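The grip that wouldn't let go

By Trinity Lindqvist

The fault log at Ellano's test kitchen in Clorotmont has 287 entries, most of them dull. Entry 122 is the one people ask Stavros Spahić about.

The arm had been running a bowl routine under Joltance, the firm's control software. It was told to open its fingers. The software recorded them as open and moved to the next step, but they were still shut. The arm swung back toward its rest position with the tool in its grip and struck the edge of a shelf, 15 centimetres from a technician's shoulder.

She wasn't hurt. Spahić shut the line down that afternoon and it stayed down until October.
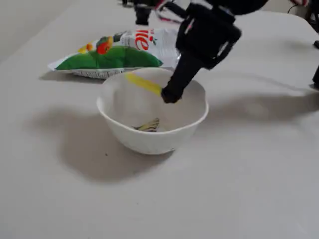 2 min read

Bowl work looks simple. The fingers have to hold something as slim as a flat yellow stick over a rim, with the tips just inside the bowl, and a small error in their reported position can matter a great deal.

Ellano traced the fault to a worn connector at the wrist. When the signal dropped out, Joltance kept the last command it had sent and treated it as a reading.

"It was reporting what it had asked for," Spahić says. "We should've caught that on the bench."

The connector has been replaced and the software now stops the arm if a reading goes missing. Schnyder, the contractor that reviewed the incident, also wanted a fixed guard between the arm and the operator's chair. Ellano has put up a light curtain for now. Spahić says the guard is on order, and until it arrives staff stay behind the line while the arm has power.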